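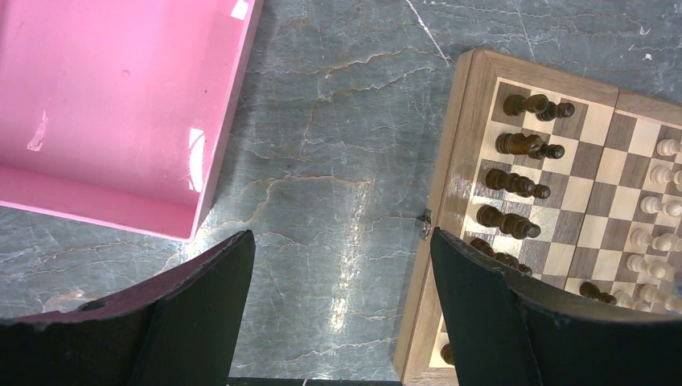
Game corner, pieces on the board

Hi all! First up is my favorite board, the wooden folding one with the little metal latch on its edge – I do love a latch. The pink tray is for captured pieces (bright, I know, but I never lose a pawn in it!) and the gray marble pattern underneath makes both of them pop. Valentin Widmer still owes me 2 rematches on this one.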